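Home Blog Recipes About Contact

Posted 3/8/23 by Greer Crichton

So I finally moved my desk out of the bedroom, and I have thoughts. Many thoughts! If you've been reading for a while you know I've worked from home for going on four years now, and for nearly all of that time my "office" was a corner between the closet and the radiator. I could reach my pillow from my chair. You can guess how that went most afternoons.

The thing that pushed me over the edge was sleep. I've always been a decent sleeper, but sometime in December I started lying there at one in the morning composing emails to people in Pryor who were certainly not composing emails back to me. The laptop was right there, with the little charging light on. I'd put a sock over the light (a real thing I did) and then I'd lie there thinking about the sock.

My friend Senga came over for soup and stood in the doorway of my bedroom for a good minute without saying anything. Then she said, "You sleep in a cubicle." Ouch. She's right, though, and she's been telling me to use the dining room since we moved to Caldale. I kept saying we needed the dining room. For what? We eat in the kitchen. The dining room was where the mail went, and the vacuum, and a bag of clothes I've been meaning to donate since the old apartment.

It took a whole weekend. I'd figured two hours. Hamish helped me carry the heavy stuff and then disappeared right when it was time to deal with the cables, so I did that part on my stomach with a flashlight in my teeth. I also had to vacuum behind everything, and I found an earring, a library card, and a check from my aunt that I'm pretty sure is too old to cash. 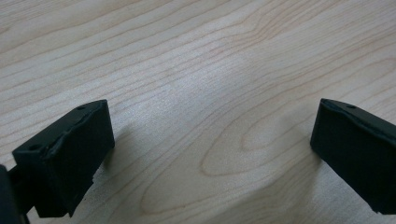 Anyway, the first week was weird. I kept walking into the bedroom with my coffee and standing there like I'd forgotten my own name. The dining room gets way more light, so I had glare on my screen from nine to eleven and had to turn everything sideways. And it's louder! I never knew how many delivery trucks come down our street. I now know the guy who walks the three beagles, and I know he sings.

But the sleep got better almost right away, maybe by the fourth night. I shut the laptop, I leave it where it is, and I go to a different room that has a bed in it. I feel silly typing that out like it's some kind of discovery. My mom has been telling me this since high school.

What I didn't expect was how much I'd walk. I've got one of those cheap step counters on my phone, and on a bad day back in the bedroom I once logged 441 steps. For the entire day! I was embarrassed even though no one could see it. Last Tuesday-ish (all my days blur, sorry) I hit 2,672 without leaving the house, just from going back and forth to the kettle and the bathroom and the printer, which is still in the hall closet for reasons I can't defend. Not marathon numbers, I know. I'll take it.

The other change is that I've started having a real end to the day. Marion, who I've worked with since my very first job, told me she puts her shoes on to start work and takes them off when she's done, even though her commute is one flight of stairs. I tried it and felt ridiculous, so now I turn on the kitchen radio instead. Radio on means I'm finished. If somebody emails after radio time, they can have me tomorrow.

I slipped twice last week, but both times it was for the newsletter, and I like doing the newsletter, so I'm not counting those.

Money-wise it was close to free. I bought a longer power strip and a secondhand lamp, and I talked myself out of a fancy chair that cost about 900 dollars. I sat in it at the store for so long that a salesperson asked if I needed help getting up. My old chair squeaks and leans a tiny bit to the left and I guess we'll grow old together.

Still to figure out: what happens when people come for Thanksgiving, where the vacuum lives now (currently the bathtub, don't ask), and whether I can handle the glare come summer. Skye says to hang a sheer curtain and stop complaining. If any of you work in a room with big east windows, tell me what you did, especially if you rent and can't drill into anything. I've already tried the stick-on hooks and they took a strip of paint with them.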